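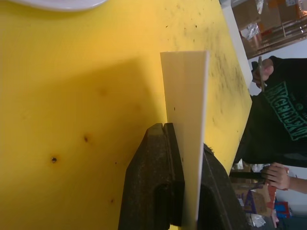
Yellow mat, large. Used since June on a shared school plot with 15 raised beds.

The foam is firm and recovers its shape overnight. Two adults can kneel side by side.
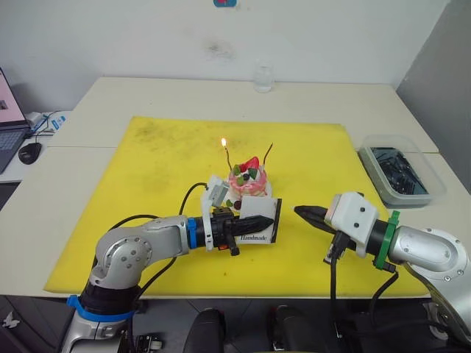 Clay soil brushes off once dry; leaf stains stay. Joyce Nyaga's group prefers the Donnelly pad — thinner, with a handle.
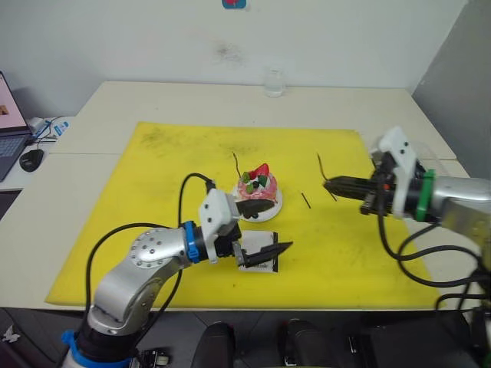 Yellow mat with grey marks on the surface.

Edges began to crumble after some 37 sessions, mostly where it was dragged over gravel.
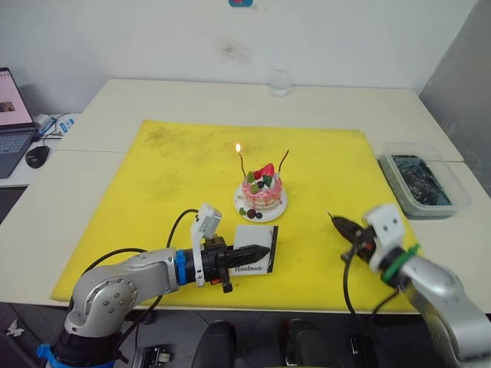
Storage is the main drawback. It will not roll, and our shed door is narrow. Fair value, but I would buy the smaller size next time.

Keith Kereama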